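Visit report: shelf restocking study, Kohlhase building, Grotcombe

Members of the retail automation working group visited the Favia project at Grotcombe in May. The morning session dealt with the project's central result, a method for teaching robots to tidy and restock shop shelves from recordings of human hands, taken at head height. Lachlan Mudgway presented the work and answered questions until noon.

The training set consists of 886 recordings, each no longer than 30 seconds. Every recording covers a single task on ordinary metal shelving, with the stock left at uneven spacing. The project's earlier set, gathered at Jornstead, used one product per shelf and proved too neat to be of much value in a working store.

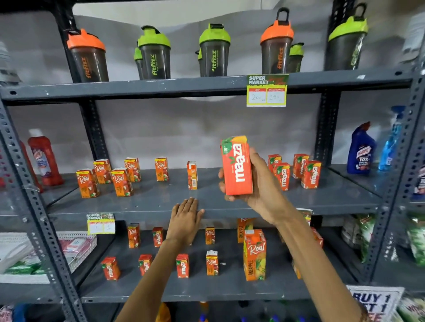
Mudgway remarked that the supporting hand had been the surprise of the study, and that his team had at first removed it from the labels as noise. Once it was put back, the model's estimate of shelf height improved enough to justify relabelling the whole set. Visitors asked whether a robot with one arm could benefit. The reply was that it could, though the gain was smaller and had been measured on only 222 recordings.

A short discussion of labelling costs followed, and the project agreed to share its guidelines with member organizations.

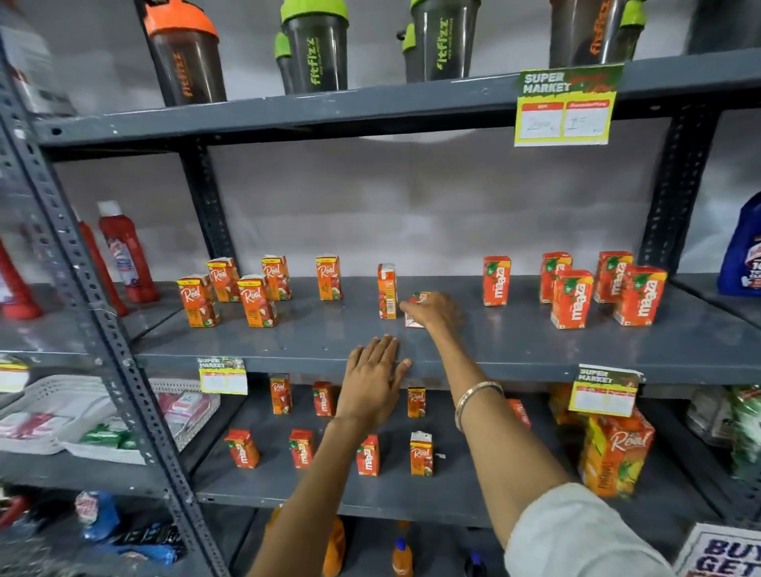 The method divides each task into contact, grip and placement, and the model is scored separately on each. Grip remains the weakest of the three. Cartons that are not upright account for a large share of the errors, and a juice box lying on its side in the right hand, with the left hand flat on the shelf edge, is the kind of case the annotators now label twice. Similar packs standing close together present a further difficulty, and the group was told that a revised grip label is being tested.

The working group thanks the staff at Grotcombe for their time. Written questions may be sent to the Favia office before the next meeting, which will be held at Jornstead.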